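Uvov showroom, sleeping area and floor: walk-through checklist
Filled in by Wenjie Cai, 12 January 2012

Hi all, same list as in March, with my comments after each item. I've tried to keep it shorter (sorry, Guangming, I know you read these on your phone). OK means OK, FIX means somebody has a job to do, and WATCH means I'm going to be annoying about it next time.

1. Aisles and exits
OK. Both doors open all the way and nothing was parked in front of them. The one by the loading side still sticks at the bottom, so give it a shove with your hip.

2. Floor
WATCH. It's a shiny gray floor and I love how it looks, but socks on it are a terrible idea. Shoes on, please, even if you're only hopping off the bed for a second!

3. Beds and headboards
OK with a note. I pushed on the Grerkance headboard from both ends and it didn't budge. Slats fine, legs fine.
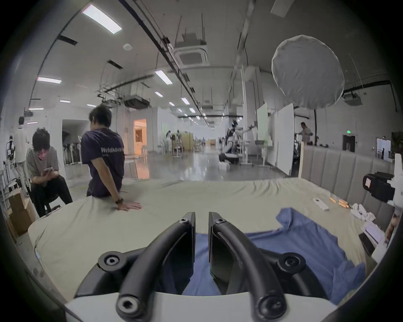 4. Bedding
FIX. Fitted sheets need to go on all four corners and stay there, and I'd like the bed made up again every time we stop for lunch. The beige one was wrinkled and pulled unevenly over the corner at the left, and there was a blue cloth spread across it plus a pile of white cloth up by the headboard. Cloths go back in the bin when you're finished. Dimas, could you look at whether we bought the right mattress depth? I have a feeling we're one size short.

5. Small things on soft surfaces
FIX. Remotes and anything smaller than your thumb belong in a tray. They slide down into the bedding, somebody shakes out the sheet, and off they go across the floor. Hongjun has spare trays, ask him.

6. Seating
OK. I sat on every stool we own and none of them wobbled. Please don't stand on them, we have a step ladder.

7. Cartons
WATCH. Stack them low and tight to something solid. If a carton's empty, flatten it that day. The Peng cartons are the worst for this -- they're big, they're light, and they wander.

8. Stands and cables
FIX, one item. Extension lead number 2 has a nick in the jacket near the plug. I've put tape round it and written DO NOT USE, and Xiuying is ordering another.

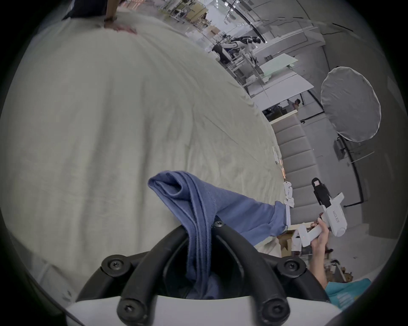
9. Sheets and fabric condition
WATCH. I check for tears, loose hems and marks, and I go by daylight when I can get it. No tears that I found. There are a few light smudges on the cream fabric, though, so it's going on my wash list, and smoothing it flat by hand won't help with those. Hems on the Brarnia set are good, nice double stitching.

10. Shelves and tables
OK. Shelving doesn't rock when I lean on it. Heavy stuff on the bottom, same as always.

11. First aid box and extinguisher
OK. Box is full again (thank you, Xiuying). Extinguisher tag is in date and the needle's in the green.

Jobs: Dimas on the sheets, Hongjun on the trays, Xiuying on the lead. I'll take the washing home myself. Scribble your initials next to your job on the paper copy by the kettle when it's done -- I'm not chasing anyone by email this time.

Wenjie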